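Lindholm Residents' Association
Minutes of the November meeting, held in the Lindholm Hall reading room

Chair: Candela Cordero
Minutes: Sebastian Stoica

The meeting opened at 7.05 pm. Apologies had been received from the residents of Flat 13 and from the managing agents, Verkus.

1. Minutes of the previous meeting

The minutes were agreed as a true record, with one correction. Under item 4, "east stairwell" should read "west stairwell".

2. Matters arising

The side gate has been rehung and now closes fully. The lock still sticks. Verkus has been asked for a second visit and the request remains open.

The noticeboard in the lower lobby has not been replaced. Members agreed that the old board should be kept in use until spring.

3. Accounts

The balance stood at £1,297 at the end of the month. The only large payment was £300 to Bultivo for clearing the gutters above the bicycle store. A member asked whether this covered the rear downpipe. Mr Stoica confirmed that it did not, and that a separate price would be sought.

It was agreed that £1,000 should be held back against repairs to the boundary wall, leaving £297 for general use.

4. Winter welcome boxes

The meeting considered whether to repeat the welcome boxes for households that have moved in during the year. Ms Cordero reported that the yellow-edged gift boxes were suitable and that wrapped snacks kept well in them. It was noted that labels are not always in English, and that a printed slip listing the contents in English should go into each box.

Members agreed to proceed, with 13 boxes to be prepared. Fresh fruit will not be included. The cost is to be met from general funds.

Action: Ms Cordero to draft the slip and circulate it before printing.
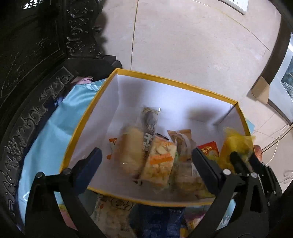 5. Parking at the north entrance

Three letters had been received about vans waiting across the dropped kerb in the early morning. Members were divided on the use of bollards – the refuse lorry needs the full width of the entrance. It was agreed to try painted markings first and to look at the matter again in the new year.

Action: Mr Stoica to write to Verkus.

6. Booking system for the hall

The trial of the Clirkel booking page will continue. Two double bookings were reported, both for the piano room. Paper bookings will still be accepted at the desk until 6 pm.

7. Any other business

A resident asked that the landing lights be left on until midnight. Referred to the next meeting.

The meeting closed at 8.40 pm.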